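Recording two-arm demonstrations by teleoperation

These steps cover one recording session on the Telen two-arm station, from homing the arms to saving the episode. They assume the leader arms are already calibrated and the Toltimov recorder is running.

1. Home both arms. Wait for the joint readout to settle before touching the leader handles. If a wrist reads more than 5 degrees off, recalibrate that arm.

2. Lay out the objects. Change their positions between episodes, but keep everything within reach of at least one gripper. A policy trained on a single layout will learn the layout.

3. Start recording, then move. Leave a second of stillness at the start of each episode so the trimming script can find the first motion.

4. Give each arm one job. In bag tasks, one gripper steadies the bag while the other carries the object. Bring the steadying arm in first and keep its fingers low. Paper slides easily, and a bag that shifts late in the episode usually means a discarded take.
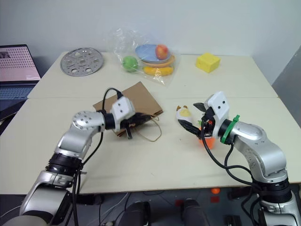 Left gripper at the paper bag, right gripper holding a toy figure.

5. Move at a constant, moderate speed. Fast leader motion produces tracking lag, and the recorded action will run ahead of the arm's measured position. Pause briefly before closing a gripper – a third of a second is enough.

6. Release, retract, stop. Open the fingers fully and back away along the approach path before ending the episode.

7. Label the episode as success, failure or recovery. Keep recoveries. Jacinto Barajas removed them from an early training set of 769 episodes, and the resulting policy stalled after every missed grasp.

An operator with some practice can record 47 usable episodes in a morning. Take a break when the discard rate starts to climb.

Check the disk before leaving the station. The recorder does not warn when space runs low – it drops camera frames and keeps logging joint data.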